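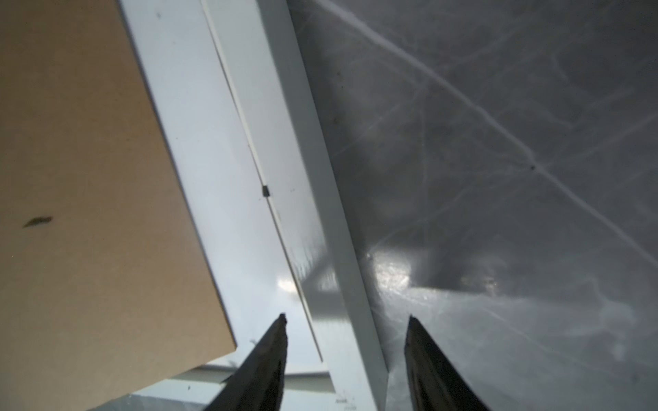
**Bench and panel inspection, Tennant building, ground floor work area**

Form: Idetar surface check, long version
Date of check: 2021-05-30
Last long check: August of last year
Next: same interval as before unless an item below says otherwise

Ratings used on this form:

- **OK**: no action
- **Note**: worn or marked, safe to use, look again next time
- **Fix**: put right before the next short check
- **Stop**: do not use until repaired

Items not present at the bench are marked N/A and left on the form so the numbering stays the same as on the older sheets.

## 1. Before starting

- [x] Bench cleared of work in progress
- [x] Power strip under bench switched off at the wall
- [x] Gloves on for edges and undersides
- [x] Previous form read through
- [x] Flashlight, straightedge, soft cloth, plastic scraper on hand

Comment: The last form was filed with the short ones and took a while to find. Long forms go in the back half of the binder, behind the divider.

## 2. Tan board

| Item | Rating | Comment |
|---|---|---|
| 2.1 Corners square, not crushed | OK | |
| 2.2 Edges sound, no splitting | OK | Checked by hand with gloves on, all the way along. |
| 2.3 Face clean | Note | One short dark mark on the face, plus a few faint specks. See below. |
| 2.4 Face flat, no bubbling | OK | Straightedge laid both ways. |
| 2.5 No staples or tacks left in | OK | |
| 2.6 Board can't slide or tip when leaned on | Fix | Moves when pushed low down. Needs a stop at the foot. |

Comment on 2.3: The mark is small and narrow, set at a slant. It could be a stain or dirt. Wiped with the cloth only. Do not use Priton spray on this board. It takes up liquid and the surface goes fuzzy, and after that it sheds onto whatever is put against it. If the mark is bigger next time, look for a leak or an oily tool and replace the board.

Comment on 2.6: The same thing was written up on the last long form and closed with "will wedge." No wedge was found. Please fit a proper stop this time, screwed down, and don't close the item until it is in.

## 3. White and light gray panels

| Item | Rating | Comment |
|---|---|---|
| 3.1 No cracks or chips | OK | |
| 3.2 Edges straight, no raised lip | OK | |
| 3.3 Groove between panels clear | Note | Small black piece sitting in the groove partway along. |
| 3.4 Faces wiped down | Note | Faint smudges and dark specks on the narrow white strip. |
| 3.5 Panels firm when pressed | OK | Pressed at both ends and in the middle. |
| 3.6 No glare problem for person at bench | Note | Shiny faces pick up the lights. |

Comment on 3.3: Small, dark and roughly square. It could be a clip or a tab. It was left alone. The parts list for the panels doesn't show one, and the list is known to be incomplete. Before anyone pulls it out, check whether the panel beside it shifts when pressed at that point. If it is only debris, take it out with the plastic scraper. No metal tools in the groove. They leave a burr that catches sleeves and cloths.

Comment on 3.4: Priton spray is fine on these. Spray the cloth and wipe along the length. Don't spray the panel directly, as the liquid runs into the groove and sits there.

Comment on 3.6: This has been raised before. When the overhead lights are all on, there are bright spots on the pale surfaces and small parts are hard to pick out against them. Switching off the row of lights nearest the bench helps a good deal. Turning the task lamp toward the wall also helps. A matte cover sheet was suggested on an earlier form. It would have to be taped, and taped edges lift, so it is not recommended.

## 4. Dark gray surface

| Item | Rating | Comment |
|---|---|---|
| 4.1 No cracks through the material | OK | See comment, checked twice. |
| 4.2 Scratches and scuffs | Note | Heavy and going in all directions. |
| 4.3 No sharp raised edges along scratches | OK | Cloth dragged across, nothing caught. |
| 4.4 Face and lower ledge clean | Note | Small off-white speck on the upper part. |
| 4.5 Ledge takes weight without flexing | OK | |
| 4.6 Cloth comes away clean after wiping | Note | Some pale dust. |

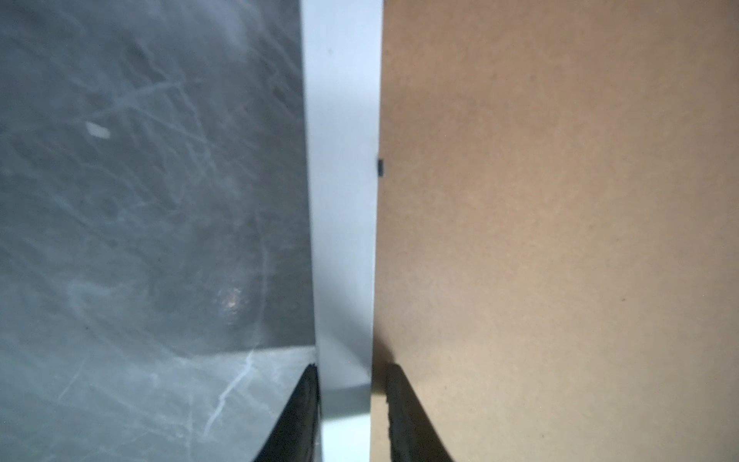

The wear on the dark gray is the main thing to follow from now on. Fine pale scratches cover it from side to side, with the thickest patch near the top, where they run together and the color looks cloudy. On the lower, lighter section the marks are brighter and branch out on a slant, and at first sight some of them could be taken for cracks. For that reason 4.1 was done two ways: first with the flashlight held low and nearly flat to the surface, then with gloved pressure on both sides of each bright line. Nothing moved and nothing opened. They are rated as scratches.

What to do about it:

1. Don't sand or polish. A sanded patch will be lighter than the rest and will hide any new damage.
2. Don't use the white scouring pads. They leave the same kind of pale haze.
3. Slide nothing across this surface. Lift and set down. This includes cartons, which pick up grit on the bottom.
4. Wipe with the soft cloth at the end of the day.

If a bright line can be felt with a fingernail, change 4.1 to Fix. If it opens under pressure, change it to Stop and tag it.

The off-white speck at 4.4 was left in place so the next person can find it. It may be dried adhesive, paint or a nick. Try the cloth first and the plastic scraper second. If it doesn't shift, write "nick" and leave it.

## 5. Where the surfaces meet

| Item | Rating | Comment |
|---|---|---|
| 5.1 White strip straight | OK | |
| 5.2 No gap wide enough for a fingertip | OK | Gloved fingertip, full length. |
| 5.3 No tape residue on the joins | Fix | Useo tape residue at one end, out of sight from the front. |
| 5.4 Nothing hooked or hanging on an edge | OK | |
| 5.5 Tan board not rubbing on neighboring panel | Note | Will be affected by 2.6. |

Comment on 5.3: Useo tape is good for cartons and too strong for this. The green low-tack roll in the second drawer is the one to use on bench surfaces. Residue comes off with warm water and patience. Solvent was tried in the past on a spare offcut and dulled it.

Comment on 5.5: Once the stop is fitted, come back and look at this item again. Fitting the stop may push the board over against its neighbor. Leave enough room to pass a folded cloth between them.

## 6. Floor and clearance

- [x] Walkway behind the bench at least 30 inches: OK
- [x] Mat flat, corners down: OK
- [ ] Nothing stored under the bench except the marked bin: **Fix**
- [x] Fire extinguisher reachable without moving anything: OK
- [x] Exit path clear: OK

Comment: Two flattened cartons and a bag of offcuts were under the bench, pushed up against the power strip. Moved to the recycling area during the check. Offcuts go in the marked bin or out of the room.

The walkway was measured at the narrowest point, with the stool pushed in. With the stool out it is tighter, and people do leave the stool out. Push it in.

## 7. Electrical

- [x] Cords free of nicks and tape repairs: OK
- [x] Plugs fully seated: OK
- [x] Power strip mounted, not lying on the floor: OK
- [x] Task lamp arm holds its position: **Note**
- [ ] Cord routed away from panel edges: **Fix**

Comment on lamp: The arm drops slowly over the course of a shift. The joint was tightened a half turn. If it is down again by next time, replace the washer. There are 8 spares in the small tin.

Comment on cord: The lamp cord hangs over a panel edge on its way down. It isn't worn yet. Run it along the back rail and use the clips already there.

## 8. Load and storage

- [x] Load label present and readable: OK
- [x] Nothing over 44 lb on the bench: OK
- [x] Heavy items kept toward the back: OK
- [ ] Spare panels stored flat: **Fix**

Comment: The bench label says 200 lb total, spread evenly. The 44 lb limit is for any single item and is our own rule, written after the old bench sagged. Please keep to it even if the label seems to allow more.

Spare panels were standing on end behind the cabinet. They bow if left that way. Lay them flat on the lower shelf with paper between them, glossy sides together.

## 9. Open items carried forward

| Ref | Action | Do by |
|---|---|---|
| 2.6 | Fit screwed stop at foot of tan board | Next short check |
| 5.3 | Remove tape residue | Next short check |
| 6 | Keep under-bench area clear | Now, and ongoing |
| 7 | Reroute lamp cord | Next short check |
| 8 | Lay spare panels flat | Next short check |
| 3.3 | Find out what the black piece in the groove is | Next long check |
| 4.2 | Compare scratches with this form | Next long check |

No items rated Stop. Bench may be used.

Changes to the form: 4.6 is new. Old item 3.7 (panel labels) was dropped, as the labels are gone and won't be replaced. If the tan board is swapped for a new one, write the change date on the back with a pencil, down near a corner, and copy it into the comment for 2.3.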